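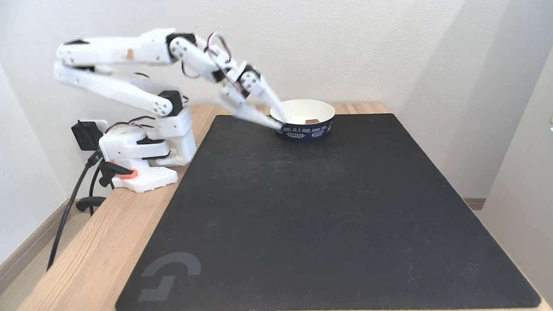

Minutes, shared workroom users, June 20, 2025
Room 202, Enberg building
Notes typed up same evening, send corrections to me before the July meeting

1. Last minutes. Approved, no changes. The key list is still wrong, carried over.

2. Table and mat. Agreed the big black mat stays on the wooden table for good. People keep rolling it up and leaving it behind the shelves, then the corners curl. Wipe with a damp cloth only. No spray cleaner, Kaneko used some on the old mat and it went sticky. If you glue or cut, use the bench by the window. Quick talk about a second mat, same size. Price from Leltata is $60 with shipping. Not decided, see item 5.

3. The bowl. Long discussion for one bowl. It's the round one with the dark outside and white lettering. Lives on the mat now, everyone seems fine with that. What goes in it is the question. Proposal was small parts and scraps in use that day, nothing left overnight. No food, no coins, no gum wrapers. Asked if we need a label, most said it has enough writing on it already. Vote: keep the bowl, empty it at the end of each session, last person out does it. 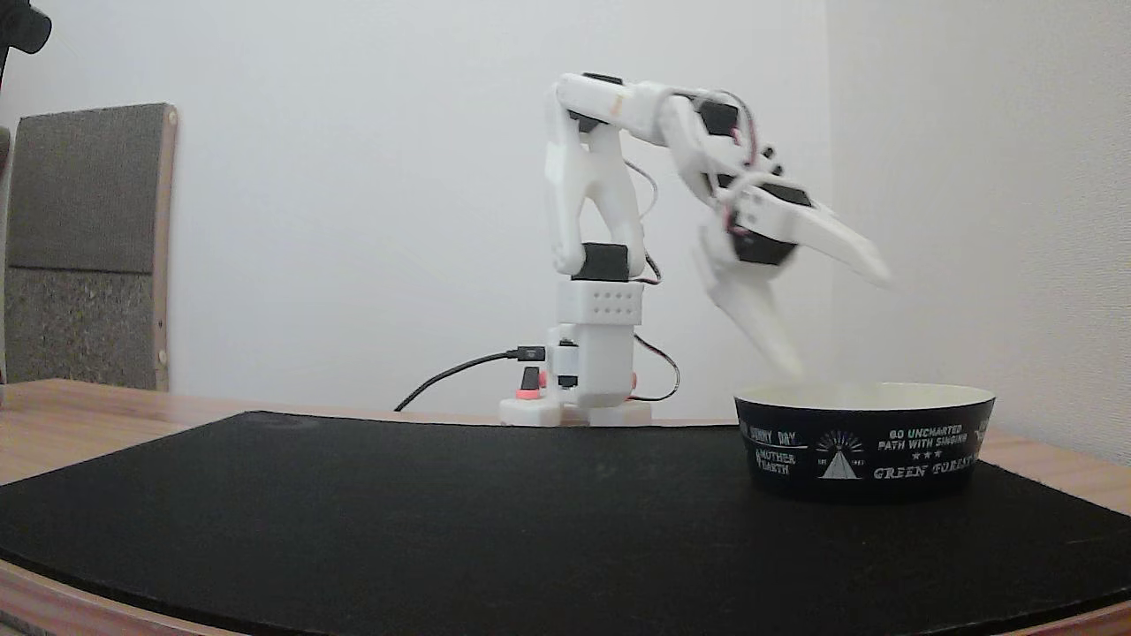
Miyuki Kikuchi objected to the last person out rule, said she is the last person out nearly every time and has been emptying other people's scraps since spring. Wants whoever put it in to take it out. Fair point, a few nods. Amended: you empty your own, last person only checks. Passed.

4. Walls. Keep them bare for now. Tarkex wanted to hang a pegboard behind the table. Building office says no screws untill the paint question is settled, and tape takes the paint off. Ask again in July. Posters go on the hallway board.

5. Money. $151 in the kitty after the lamp. Second mat would leave us $91. Some want a proper set of drawers first. Tabled, Miyuki to get a price on drawers.

6. Cables and table edges.
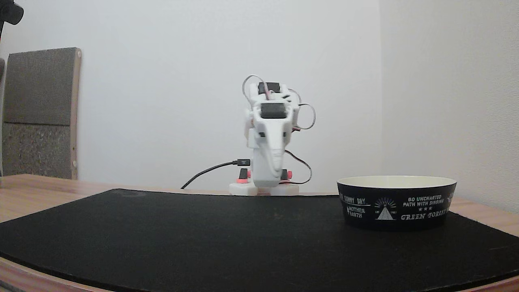
Anything clamped on stays where it is, please don't shift it to make space for a laptop. Run cables toward the back where you can. Chair legs have caught on them twice this month. Cable ties are in the top drawer, help yourself, put the bag back.

7. Sign up sheet. Slots go down to 30 minutes at busy times, trial only. Write your name so it can be read. If you're not coming cross it out, don't just leave it.

8. Other. Window latch reported again. Broom is missing, if you took it bring it back.

Next meeting in July, same room, date to go round by email. Drawers, pegboard, key list.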